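Why Do Shoes Need a Rack?

Think about what your shoes did today. They walked on the sidewalk, crossed some grass, went under a desk and maybe stepped in a puddle. Then you came home and pulled them off. Where did they go?

In a lot of homes they end up in a heap by the door. A shoe rack is a small piece of furniture made to stop the heap. It does a few jobs at once, and it has been built in many shapes and sizes. Some racks are as tall as a grown-up. Some are small enough to stand on a table.

What is a tier?

A tier is one level of something that has levels, like a cake. A rack with two tiers has a place for shoes at the bottom and another place for shoes above it. The floor space it takes up stays the same, but you can keep twice as many shoes there. If you live in a small apartment, that matters a lot.

Builders of tall apartment houses know this idea well. When you can't go wide, you go up.

Why not just use a box?

You can put shoes in a box, and people do. The trouble with a deep box is that shoes pile on top of each other. The ones at the bottom get squashed, and the one you want is usually down there with them. A closed box also keeps air out.

Shoes need air. Your feet have sweat glands in them, and they make sweat even on a cool day. Some of that sweat soaks into the lining and the insole, the soft flat piece your foot rests on. If the shoe sits in the open, the water in the sweat turns into vapor and drifts off. This is called evaporation. If the shoe is shut in a box or buried in a heap, the water leaves much more slowly. Bacteria like damp places, and bacteria are what make old sneakers smell.

So an open shelf helps your shoes dry.

What keeps shoes from falling off?

Look at the edges. A flat board with no edge will hold a shoe until somebody bumps it. Many racks have a rim, a raised border that goes around the shelf like the edge of a baking tray. The rim stops shoes from sliding off, and if there is sand or dried mud on the soles, it keeps some of that from getting on the floor as well.

The surface can help too. Ridges or ripples lift the shoe a tiny bit, so air can get underneath. They also leave low places where grit can collect. You do have to clean them out, and an old toothbrush works for that.
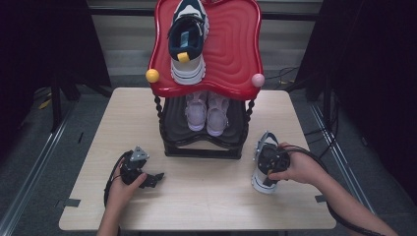
Fatima Ezeani wrote in to tell us that she puts the heaviest shoes on the bottom tier, always. Her last rack tipped over when winter boots were kept on the top, and she would like children to know why.

The reason is balance. Everything has a center of gravity, which is the point where its weight evens out. If the heavy things are down low, the center of gravity is low too, and the rack is hard to knock over. If the heavy things are up high, a small push can send it toppling. You can test this with blocks. Build a tower with the big block at the bottom and give it a gentle nudge. Then build it again with the big block at the top and nudge it the same way.

The legs matter as well. Legs that are far apart make a steadier rack than legs that are close together. They have to be strong enough for the load, but they don't have to be plain. Legs can be straight, curved or twisted.

How much do shoes weigh?

Less than you might think. A child's sneaker might weigh 200 grams, a little more than a deck of cards and a half. A grown-up's work boot can weigh 700 grams or more. Now picture a whole family's boots on one shelf, and you can see why the shelf has to be stiff. A shelf that bends in the middle is said to sag.

Do shoes have to face the same way?

No. There is no rule. Some people point the toes out, so the shoes are easy to recognize. Others turn the heels out, so they can hook two fingers into the back and lift the shoe off the shelf. Some sneakers have a little loop or tab at the heel. It is there to help you pull the shoe on, and it makes a good handle too.

It does help to keep the two shoes of a pair next to each other. Your eyes can find a pair much faster than they can find two single shoes in different places. If you are running late, you will be glad of that.

Try it at home

You will need your shoes, an old newspaper and a damp cloth. Ask a grown-up where you may work. A table is fine if you cover it first.

1. Take all the shoes off the rack or out of the heap.
2. Knock the soles together outdoors to loosen the dirt.
3. Wipe the shelf and let it dry.
4. Match up the pairs. Put aside any shoe that has lost its partner.
5. Put the heavy shoes on the bottom and the light ones on top.
6. Look for the missing partners. Try under the bed.

If a shoe is soaking wet, don't put it on the rack yet. Stuff it with crumpled newspaper and leave it somewhere airy. Paper soaks up water because it is made of tiny fibers with gaps between them. Change the paper when it feels soggy. Keep the shoe away from heaters – strong heat can dry out the glue that holds the sole on.

Words to know

Evaporation: when a liquid turns into a gas and goes into the air.
Insole: the soft piece inside a shoe, under your foot.
Midsole: the layer between the insole and the bottom of the shoe. It is often made of foam, and it cushions your steps.
Tier: one level in a set of levels.
Upper: the part of the shoe that covers the top of your foot.

Last updated: July
14 comments | 2 shares
Contact us | © Fliston Kids | Back to top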